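부동산 > 해외 부동산 > 매매·분양 상담 게시판
인쇄하기 | 이메일로 보내기
2025년 12월 9일 | 작성자: 남쪽테라스

제목: 스톨레넬(Stollenel) 단지 2층 세대 매매 관련, 테라스 면적의 산정 기준에 대하여 문의드립니다

안녕하십니까. 해외 휴양지 주택의 매입을 검토하고 있는 회원입니다. 스톨레넬 단지 내 2층 세대에 대하여 중개법인 바실리아우스카스(Vasiliauskas)로부터 매매 조건서를 수령하였습니다. 조건서에는 총면적이 261㎡로 기재되어 있으나, 첨부 도면을 확인한 결과 이 수치에는 지붕이 있는 테라스와 지붕이 없는 테라스가 모두 포함되어 있었습니다. 실내 면적은 별도의 항목으로 구분되어 있지 않습니다.

문의드릴 사항은 다음과 같습니다. 첫째, 개방형 테라스를 실내와 동일한 단가로 산정하는 것이 통상적인 관행인지 여부입니다. 둘째, 공용 정원의 지분이 등기에 어떠한 방식으로 표시되는지 여부입니다. 경험이 있으신 회원님의 고견을 부탁드립니다.

---

작성자: 등기부열람

문의하신 첫째 사항에 대하여 말씀드립니다. 총면적 표기는 판매 자료에서 흔히 사용되는 방식이며, 그 자체로 위법하다고 보기는 어렵습니다. 다만 계약서에는 반드시 실내 면적, 지붕형 테라스, 개방형 테라스를 각각 기재하도록 요구하시기 바랍니다. 본인은 마미다르드(Mamidard) 단지의 세대를 매입할 당시 개방형 테라스에 대하여 감액된 단가를 적용받았습니다. 감액 비율은 매도인과의 협의 사항이었으며, 별도의 고시 기준은 제시받지 못하였습니다.

---

작성자: 해안선연구

위 의견에 일부 동의하기 어렵습니다. 감액 단가의 적용은 매도인이 시행사인 경우에나 기대할 수 있습니다. 개인 간 매매에서는 매도인이 총액을 정하여 제시하므로, 면적별 단가를 나누어 논의하는 실익이 크지 않습니다. 오히려 동일 단지의 최근 거래 총액과 비교하시는 편이 타당하다고 판단됩니다.

---

작성자: 등기부열람

총액 비교의 필요성은 인정합니다. 그러나 면적이 구분되어 있지 않으면 비교 자체가 성립하지 않습니다. 같은 총면적이라도 실내가 넓은 세대와 테라스가 넓은 세대는 관리비와 향후 매도 가격에서 차이가 발생합니다. 질문자께서는 우선 측량 도면의 원본을 요청하시기 바랍니다.

---

작성자: 남쪽테라스

두 분의 답변에 감사드립니다. 중개법인에 문의한 결과, 담당자 구나르스 아보틴슈(Gunārs Avotiņš) 씨로부터 서면 회신을 받았습니다. 개인 소유자의 매물이며, 측량 도면은 예약금 납부 이후에 제공한다는 내용입니다. 예약금은 2,000유로이고, 계약이 체결되지 않을 경우의 반환 여부는 명시되어 있지 않습니다. 이러한 조건을 수용하여도 무방한지 추가로 문의드립니다.

---

작성자: 해안선연구

매물이 인기 있는 위치에 있다면 예약금 요구 자체는 이례적이지 않습니다. 금액도 과도하다고 보이지 않습니다. 반환 조항 한 줄을 추가하는 것으로 충분할 것입니다.

---

작성자: 스텔톤입주자

스텔톤(Stellton) 단지에서 유사한 절차를 경험한 바 있어 의견을 남깁니다. 도면을 열람하기 전에 예약금을 납부하는 것에는 반대합니다. 본인의 경우 예약금 납부 후 수령한 도면에서 외부 계단과 수영장 주변 보행로가 테라스 면적에 산입된 사실을 확인하였습니다. 해당 금액의 반환에는 상당한 기간이 소요되었고, 그동안 다른 매물을 검토하지 못하였습니다.

공용 정원에 대해서도 말씀드리겠습니다. 당 단지의 공용 토지는 605㎡이며, 각 세대의 지분은 토지등기부에 분수로 표시되어 있습니다. 지분이 등기된 경우와 단순 사용권만 부여된 경우는 법적 효력이 다르므로 구분하여 확인하셔야 합니다.
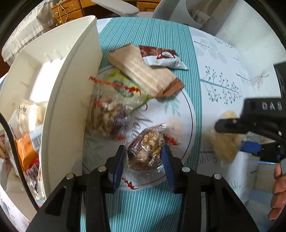 사용권만 부여된 경우에는 관리규약의 변경에 따라 이용 범위가 축소될 수 있습니다. 당 단지에서도 지난 8월 규약 개정으로 1층 세대 전면의 정원이 전용 구역으로 전환되었으며, 위층 세대의 이용이 제한되었습니다. 따라서 등기부 등본과 현행 관리규약을 함께 받아 보시기를 권고드립니다.

---

작성자: 해안선연구

규약 변경에는 소유자의 동의가 필요하였을 것으로 사료됩니다. 일방적인 전환이 가능하였다는 말씀은 납득하기 어렵습니다.

---

작성자: 스텔톤입주자

동의 절차는 있었습니다. 다만 위임장을 제출하지 않은 해외 거주 소유자의 의결권은 집계에서 제외되었습니다. 이는 기존 규약에 명시된 사항이었으며, 본인이 매입 당시 해당 조항을 검토하지 못한 것입니다.

---

작성자: 등기부열람

위임장 조항은 중요한 지적입니다. 현지에 상주하지 않는 매수인이라면 공증 위임의 비용과 유효기간도 사전에 확인하셔야 합니다. 예약금에 관해서는 스텔톤입주자님의 의견에 찬성합니다. 부득이 납부하실 경우에는 매도인의 계좌가 아닌 공증인 예치 계좌를 이용하시기 바랍니다.

---

작성자: 남쪽테라스

상세한 답변에 감사드립니다. 예약금의 납부는 보류하고, 중개법인에 측량 도면 사본, 등기부 등본 및 현행 관리규약의 제공을 서면으로 요청하였습니다. 회신을 받는 대로 본 게시글에 면적 내역을 게시하겠습니다.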